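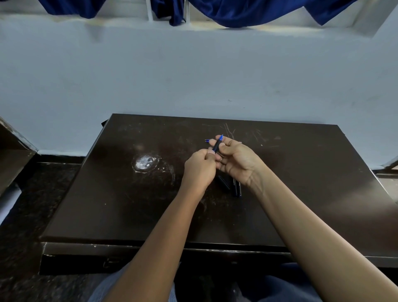
The Hiltis Petition Desk is a software package for organizations that collect signatures in support of ballot measures, charter amendments, and local candidate filings. It is intended to replace the spreadsheets on which most small campaigns still depend once the paper sheets come in from the street. The paper itself remains. State and county rules in our region require an original ink signature, and much of the work in a petition office is therefore still done by hand at a desk. Hiltis does not attempt to change that part of the process. It begins at the point where a completed sheet is handed in.

The Gullevow Civic Participation Office used the product during a single petition season, from the first distribution of blank sheets in the spring to the filing deadline in August. The petition concerned the method of filling vacancies on the county board. The office takes no position on the measure in this review, and the sponsors had no part in preparing it. The license was purchased at the standard rate of $300 for one petition, and no discount was requested or received.

Setup

Installation took most of a morning. The program runs in a browser and asks first for the text of the petition, the jurisdiction, the required number of signatures, and the filing date. It then produces sheet numbers, a circulator register, and a printable log. The county voter file must be loaded separately. Our file was accepted on the second attempt, after a column containing apartment numbers was renamed to match the Hiltis template. The error message shown on the first attempt read only "Import incomplete" and did not identify the column. Offices without a person accustomed to data files should expect some difficulty at this stage.

Permissions are well designed. A circulator can be given access to his or her own sheets and nothing else. A reviewer can see every sheet but cannot alter the register. Only an administrator may export names and addresses, and each export is written to a log that cannot be edited. Petition signers are entitled to have their information handled with care, and the product treats this as a basic requirement.

Daily use

Each returned sheet is scanned and displayed beside an entry form. The reviewer types the printed name and street number, and the program offers possible matches from the voter file. The reviewer then marks the line as matched, doubtful, or rejected and selects a reason. Hiltis makes no attempt to compare handwriting. We consider this the correct decision. Automated comparison of signatures has been a matter of dispute in many jurisdictions, and a voter whose hand has changed through age or injury should have the line examined by a person.

In total, 1,187 lines were entered by this office. Matching was quick for common street addresses and slow for rural routes, where the county file and the signer often described the same residence in different ways. The program has a setting for alternate address forms, but it must be completed by hand for each road. By the middle of the season we had entered enough of these that the problem became a small one.

Duplicate checking is the strongest feature. When the same voter appears on two sheets, both lines are shown together with the dates and the circulators' names, and the reviewer decides which is to stand. Hiltis found 46 duplicates in our petition. Several involved a married name on one sheet and a former name on another, and our previous spreadsheet would have missed them.

The progress page is less satisfactory. It displays a large figure for lines collected and a much smaller figure for lines matched, and only the second has any bearing on whether a petition will qualify. Sponsors who were given access to this page quoted the larger figure in public on more than one occasion. The order should be reversed, or the first figure removed from the page that sponsors see.

Reports and filing

The filing packet is assembled automatically and includes an index of sheets, a summary by precinct, and a list of circulators. The county clerk's counter accepted the packet as submitted. The precinct summary was useful for another reason: it showed that sheets had hardly been circulated in the northern part of the county, and additional tables were arranged there before the deadline.

There is no built-in means of producing a public version of the summary with personal details removed. We prepared one manually. For an office that answers records requests, this is a serious omission.

Support

Questions sent in the morning were usually answered by the end of the working day. The replies were courteous and specific. Telephone support is offered only under the higher license, which we did not purchase. One outage occurred in the evening, shortly before 8 p.m., while reviewers were at work. No entries were lost, although the notice on the vendor's status page appeared after service had returned.

Comparison with other products

Two competing products were examined in trial form. Ladefoged offers a more thorough export system and handles redaction well, but it is priced for statewide campaigns and assumes a permanent staff. Zaltari is cheaper and simpler. It lacks a locked export log, and for that reason it could not be considered for use here. Neither trial lasted long enough for us to comment on reliability.

Recommendation

The office recommends the Hiltis Petition Desk for county and municipal petitions in which original paper sheets must be reviewed line by line. It is not recommended for organizations that must publish redacted records on a regular basis, unless staff time is available to prepare them. Purchasers should load the voter file well before circulation begins and should decide in advance who will be permitted to see the progress page. Our own license expired after filing, and a renewal has been included in the request for the next petition cycle.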